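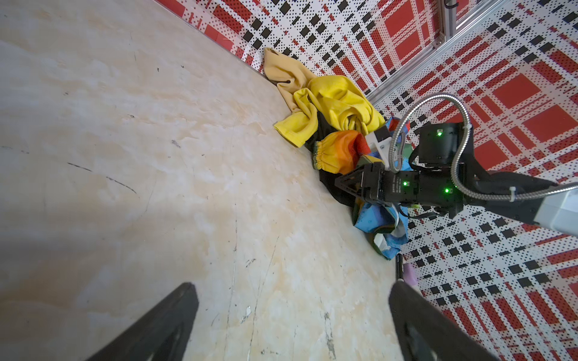 BRATLEY, June

Students in the robotics club at Bratley Secondary College have spent the term trying to get two robot arms to sort a pile of clothes, and will take the results to a regional student showcase at the end of the month.

The project, which the club has named Skundus, uses a pair of arms that share one work area. A small camera near the gripper gives the students a close view of the fabric and of the second arm as it reaches in from the other side.

Club coordinator Hamidreza Jalali said clothing was a hard choice for a first project.

"A block stays the same shape when you pick it up," he said. "A yellow top lying over something black is a different problem every time. The students worked out early that they had to practise on a proper heap, with colours and patterns on top of each other."

Members take turns guiding the arms by hand controls and recording each attempt. They have logged 341 attempts since the start of term and kept 207 of them for training the software. The others were set aside, mostly where both grippers had gone for the same garment or the recording had stopped early.

Garments used so far include plain and patterned pieces, among them a blue print and a cloth that fades from yellow through orange to red. The work area has a pale floor and red plaid panels for walls.

The arms were bought with a grant of $715 from Erent, a local equipment hire firm, and money from two sausage sizzles. Students did the assembly and wiring at lunchtime and after school.

For the showcase, each team has 100 minutes to set up and run its demonstration. Bratley will be in the household tasks section, along with a team from Choi College that is working on stacking dishes.

Jalali said the club would keep going next term whatever the judges decided, and wanted to move on to folding. New members from Year 8 up are welcome. The club meets in the technology block at 3.30 pm, and no experience with programming is needed.

Filed under: Schools & Youth | Local News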